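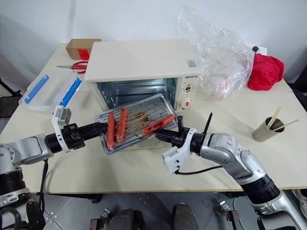
Page 13

Plesar coin: moving from one dollar peg to a "basket"

sisix_skeptic wrote:
So Plesar now says its coin might be backed by a basket of currencies. In April it was dollars only and that was the whole pitch. Has anyone seen the reserve report? I've got 2000 of these sitting in a Kelemen wallet and I'd like to know what's behind them.

Lilla Bíró wrote:
There's a summary on their site. One page, no auditor's name on it. A basket isn't a bad idea by itself, but who picks the weights?

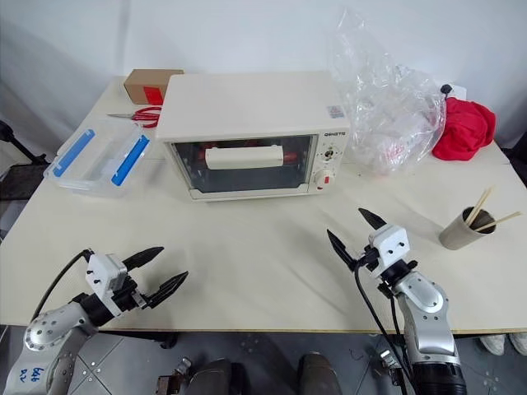
And who gets to change them later? The terms say "Plesar may adjust" and stop there.

lillden_fan wrote:
You two would complain about free money. I cashed out 200 last week and it cleared the same day. Works fine.

sisix_skeptic wrote:
200 clearing tells me nothing about what happens when everybody asks at once.

Géza Veres wrote:
I tried 1000 and got a "manual review" notice. Still waiting. Lilla, I don't agree on the basket though. If I wanted exchange rate risk I'd go buy euros. 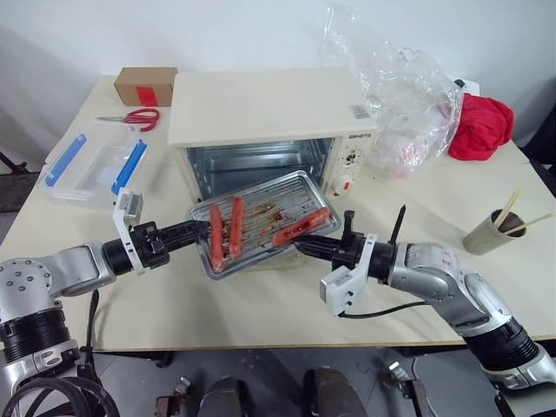
Re: Plesar coin: moving from one dollar peg to a "basket"

Lilla Bíró wrote:
Fair, if you spend in dollars. Did they give you a date on the review?

Géza Veres wrote:
No. Ticket says "open."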